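The Chair That Isn't for Sitting

Every bedroom in America has one. It was bought for reading, or for tying shoes, or because the corner looked lonely, and within a month it had gone into the laundry business. The clothes on it are too worn for the drawer and too clean for the hamper, and they live there under a kind of diplomatic immunity.

Aarti Dhillon has spent 14 years helping people empty their closets, and she no longer fights the chair. "I used to make clients get rid of it," she told me over coffee in October. "They'd move the pile to the treadmill." One couple in Gernness owned 2 chairs, his and hers, and spoke of them the way other couples speak of bank accounts.

Her rule now is that the pile can stay as long as it gets smaller at some point in the week. She doesn't ask by how much.

The furniture trade has noticed. Sollomero, a small maker of bedroom pieces, sells a rack for half-worn clothes at $288, a lot to pay for a chair you can't sit on when you already have one at home for free. Bhupendra Maurya, who designed it, admits that his own spends most of the year behind a door. His sweaters are on the window seat.

I tried the rack for 40 days. It held a bathrobe, a tote bag and, for one hopeful evening, a pair of pants on the proper bar. Everything else went where it has always gone – on the nearest soft surface, from a distance, with a flick of the wrist.

My mother had a hook for this. One hook, back of the door, one garment per child. I asked her lately how she kept us to it, and she said she threw the rest down the stairs.

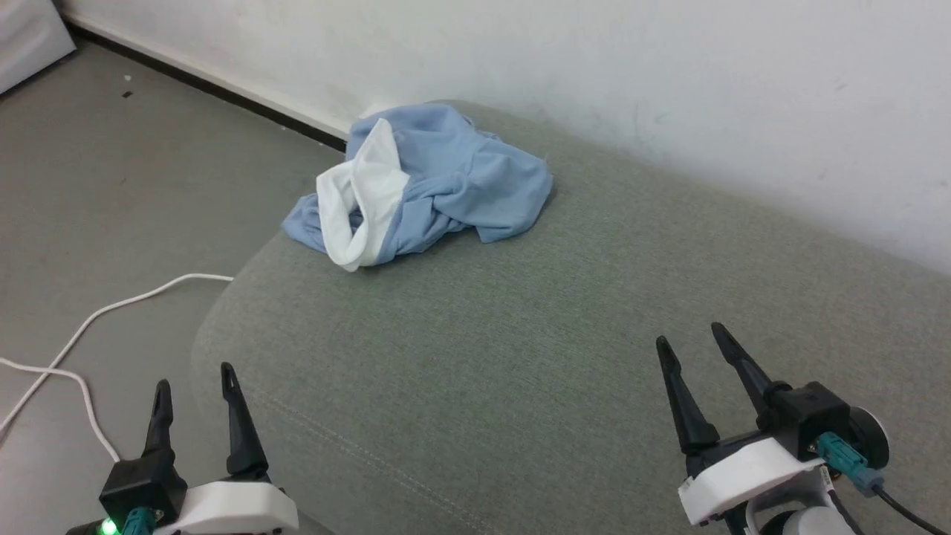
She still has the hook, and has offered to mail it to me. I said I'd have to clear a spot for it first.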